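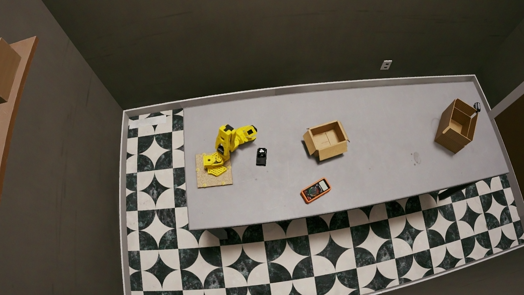
If you've been thinking of buying the Brinwood arm kit for your own workshop, my first tip is to spend an evening on the bench before you so much as open the motor bag. I've had mine long enough now to have made most of the beginner's mistakes, and nearly all of them came from putting the arm wherever there happened to be a gap. Fix it to a decent square of particleboard at one end of the table, as with the yellow one, and leave it a good stretch of bare top to reach over. Boxes can live further down the table, and so can the multimeter, but do keep the multimeter out, as you'll want it more often than you'd think! The kit cost me £354 with delivery to Plenstead, which felt like a lot at the time and feels fair now.

## Setting up

- Screw the base to the board before you fit the upper link. The arm gets top-heavy very quickly, and I had mine over on its nose while I was hunting for the screwdriver.
- Leave a strip of board uncovered on one side, wide enough for a clamp.
- Check the supply with the meter before you plug in the motors. The leaflet leaves this until page 7, by which time most of us have already plugged them in.
- Put a cushion or a folded towel under the arm the first few times you switch off, in case it drops.
- Any cardboard box will do for practice, with the flaps folded right out so the fingers don't catch on them.

The leaflet itself is good on wiring and rather thin on everything else. There's a parts list, a drawing of each joint, and then it leaps straight to "run the first program", as if we all had a nephew who does that sort of thing. I rang the helpline twice. Both times a patient person answered, and both times the trouble was a plug I hadn't pushed home.

## Picking up and stacking

Once the arm will go where you send it, move on to blocks. Numbered ones are lovely for this, as you can write your notes by number and still make sense of them the next morning. Start with one block, flat on the table, and bring the fingers in square to its sides. When that's dull, rest a second block on top and have the fingers close on the lower one only, as with the 4 underneath the 8. Go slowly, more slowly than seems sensible, and look from low down as well as from above, because a finger that looks beautifully straight from your chair can be leaning quite badly. It doesn't matter a jot which way up the numbers are.
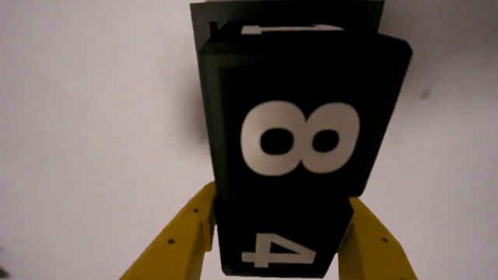
Trinh Khương wrote in to say that the finger screws want nipping up after every long session, and that a dab of paint across each screw head shows at a glance whether one has crept round. I've taken that up and can recommend it, though I'd use a very small brush (I didn't, and made a mess).

## Is the yearly service worth it?

Brinwood will take the arm back for a clean and a check. If you're handy, I'd save the money for the first year and put it towards spare fingers. Wipe the links with a barely damp cloth, keep sawdust out of the motors, and throw an old pillowcase over the lot when you're sanding.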